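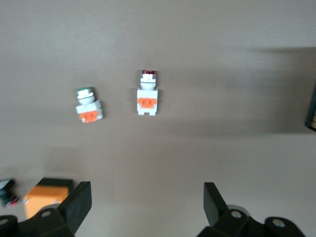
# Talent testing for under-12s: questions parents ask us

Most of what lands in our inbox concerns the Trekow test day, so we've put the answers in one place. We run a small junior athletics club in Pondine. We don't sell testing and don't get a cut from anyone who does.

**What is the Trekow day?**

Your child spends a morning sprinting, jumping, throwing a heavy ball and being measured. A few weeks later you get a coloured chart and a list of "best match" sports. It costs £347.

**Does it work?**

We asked how many children had been followed up five years on and were sent a brochure. Until somebody shows us figures, we'd treat the list as a guess with nice graphics.

**My daughter was matched to rowing. Should she give up hockey?**

Does she like hockey? Then no. She is ten.

**But surely a tall, strong child has an advantage?**

At that age, often yes, and it may be gone by fifteen. Children grow at very different speeds, and a big nine-year-old can be a child who simply started early. The Trekow report compares children by school year, so one born in September is set against one born the following August. We find it hard to take a ranking seriously after that.

**My son scored in the bottom 30 per cent. He's upset. What do I tell him?**

That he had one go at a few odd tasks on one morning. Bring him along to any session you like. We have plenty of slow runners, several of them on the committee.

**What about the Oltevel wristband?**

It gives a "readiness score" out of 100. One of our juniors had 58 before his best long jump of the season and 91 on the day he went home with a stomach bug. That proves nothing either way, but we won't be changing training because of it. Children can wear one if they want, except in contact games.

**Do you test children yourselves?**

We time races and measure jumps because the children ask us to. Results go up on the hut wall for those who want them there. We don't use them to pick groups before the age of 13.

**Isn't it true that champions start early?**

Some do. So do a great many children who pack it in at 14 and never want to see a track again, and they don't get interviewed.

**The Russo Cup coach says my child needs to specialise now. Is he right?**

Ask him what he's basing it on, and ask whether he also runs the paid winter squad. Then ask your child. If the answers still look good, go ahead. It's your weekend.

**Can I have a free trial with you?**

Yes, two sessions. They last an hour and start at 5.30pm. Trainers and a drink are all you need. The waiting list for the youngest group has 30 names on it and normally moves in February.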